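Foley stack forum > Planning and perception > Sim results

Is the Cluno planner any better than the old one, or just slower?

marrowfat59
Posted 4 Oct 2018
I've had Cluno running in our simulator since last week and I'm not convinced. The release notes promise "contact-aware grasping" and I'd like to know what that means in code, as all I can find is a penalty term with a hard-coded weight. I gave it 100 runs of the pen task on the stock table scene, same seeds as the old planner. It failed 4 times. The old one failed 3. Planning took longer on every run.

My other gripe is the grasp score. It reports high confidence for a pen held well off vertical, and then the placing step has to sort out the angle.

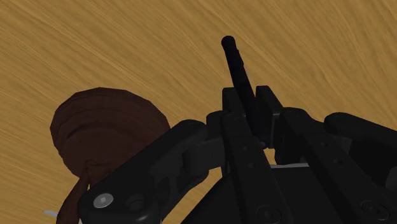 Wrist view, pen leaning between the pads

Has anybody got a case where the new one clearly wins?

tinlid
4 against 3 tells you nothing. You'd need far more runs before I'd call either of them worse. I agree about the score though. It's computed from pad contact only and the tilt never goes into it, so don't read it as a pose estimate. Try switching on the re-orient step, it's off by default in the config.

marrowfat59
Fair point on the numbers, but the burden is on the people who want us to switch. I did try re-orient. It'll bring the pen upright over the table, no complaints there.
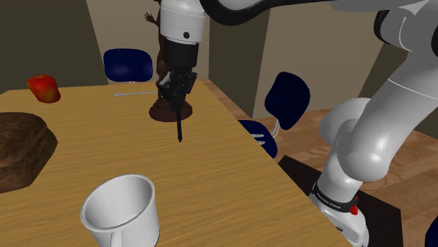 What bothers me is where the pose comes from. By default the sim hands the planner ground truth, so of course the tip goes where it's told. Swap in the Emura tracker and you've got a thin black object near a black gripper, and I'd be amazed if the depth holds up. Every good result I've seen posted for Cluno was with ground truth on. Check your own logs before you argue.

sprocketeer
We did check ours at Sustcombe and it wasn't that bad. Tracker on, noise on, the planner coped. It replans when the pose jumps, which the old one never did. You're testing it on the one thing the old planner was tuned for.

marrowfat59
Coped how? Did you score it, or watch it and nod? Replanning on every jump is also how you get an arm that dithers. And the "stock scene" has the same apple and the same statue in it every time, so the obstacle side hardly gets a workout either. Move the statue up beside the pen and then tell me about clearance.
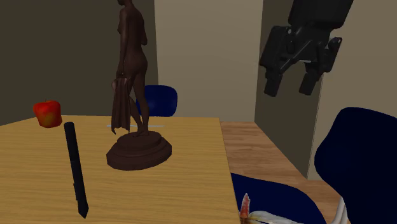 tinlid reckons the clearance figure is wrong in any case, as the collision mesh for the statue is a convex hull and swallows all the space round the legs and arm. That would make both planners look more cautious than they need to be, and it would hide any gain from the new one.

sprocketeer
Then fix the mesh before blaming the planner. I scored ours, by the way, final tip error against ground truth. I'll dig the file out.

marrowfat59
Please do, with the config. I'm leaving the old planner as our default until December at least. If re-orient is needed to get a sensible placement then it should be on out of the box, and I've opened a ticket saying so.

tinlid
Seen it. Add your seeds to the ticket and I'll run them here with the hull swapped for a proper mesh.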